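Open day at Stirkmont: bottles, caps, sore feet
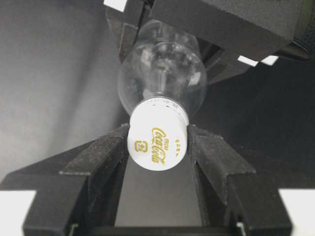
2 min read

April 3, 2018. Writing this on the train back from Irnevgate so forgive the state of it.

Got to the Stirkmont open day late, parking was a mess, signs pointing two ways at once. Missed the welcome talk. Coffee was gone too. Badge, hairnet, in we went, 12 to a group. Mine was led by Saranya Amin, who has been in packaging at Prolness for years and talks as fast as I type.

Main subject was small clear plastic bottles and what goes on top of them. I came for the caps. I always come for the caps.

White screw cap, gold Coca-Cola script running down the face. Never really looked at one this close. There's a little gold square to the left of the lettering with something like a 33 in it, and tiny dark characters by the rim, date or batch code I think. Start of it looked like 25.02. Ribbed side for your fingers, thin ring of clear plastic where the neck meets it. The shoulder of the bottle is so round that head on it looks like a glass globe. Pretty thing, for trash.

Then the Niazi hall, which is where they keep the old molding equipment. Loud even with most of it switched off. Saranya went through how a bottle starts as a stubby little tube with the threads already formed, then gets heated and blown out to full size. I knew that from reading but it's different holding the tube in your hand. Mine is in my coat pocket, they let us keep one.

Good questions from the group. Somebody wanted to know why caps are a different plastic from the bottle (harder, seals better against the softer neck, if I got it down right, my notes are terrible here). Long back and forth about recycling and whether to leave the cap on. Leave it on, was teh answer, at least for the plant they send to. Check your own town.

Lunch: sandwich, 8 dollars, dry. Skip it, theres a diner across the road.

Shop had cap samples by color, sold in bags. Bought two bags, one white, one mixed. My collection was at 3,881 before today and I haven't sorted the new ones yet, some will be doubles for sure.

Would go again. Next open day is in August, wear flat shoes, come early for the parking. More pics when I find the cable.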